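About Zunari

Hi, and welcome! I'm the person behind Zunari, a very small bakery and baking school at the back end of a laneway, nine minutes on foot from the station if you don't stop for coffee (you'll probably stop for coffee).

I started out selling sourdough from a trestle table at the Wednesday market. I'd quit an office job with no plan at all, just a second-hand deck oven and a rye starter I called Stoleo, which is still going and still smells faintly of green apples. People kept asking how I got the crust so dark, and after a year of giving the same long answer over the top of the queue I thought, right, I'd better teach a class.

These days we bake four mornings a week and teach on the others. The Mihăilă loaf is our bestseller by a country mile – a big round wheat and potato bread, baked hard and then whacked with a wooden paddle to knock the burnt outside off. Noisy, messy, wonderful with soup. Andolik is our flatbread, rolled with spring onion and a salty white cheese, and if you want one on a Saturday please come before 9, I can't hold them back for anybody, not even my mum.

Classes are kept small, nine people at the most, and you go home with two loaves, a jar of starter and flour in places you won't find until bath time. You don't need any experience. We've had complete beginners, a few retired chefs, and one lovely bloke who'd only ever made toast. We do bread basics, enriched doughs (buns! so many buns!) and a slow rye day that runs long and finishes with lunch in the courtyard. The kids' sessions fill up fastest, so keep an eye on the noticeboard.

Our flour comes from a family mill out west and we went through about 4000 kilos of it last year, which my back can confirm. Leftover bread goes to the neighbourhood pantry at closing time. We don't do wedding cakes. I tried it once and my favourite colour is no longer ivory.

If you'd like to drop in, we're at number 151, the green door with the dodgy bell. Give it a proper shove. 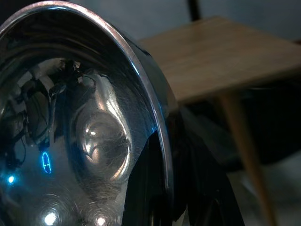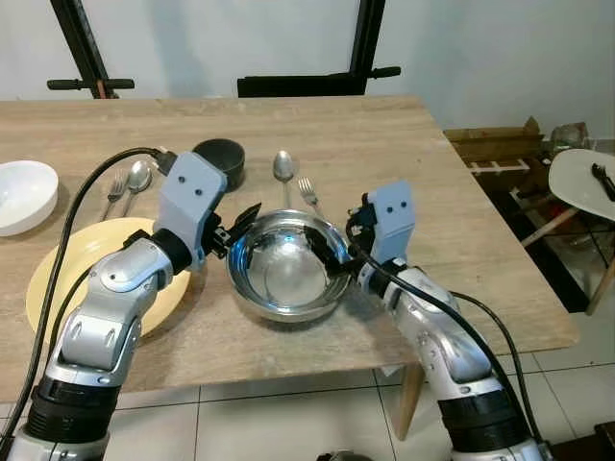

Ballarat, October

The courtyard tables are back out for spring, and bookings for the summer classes are open at the counter.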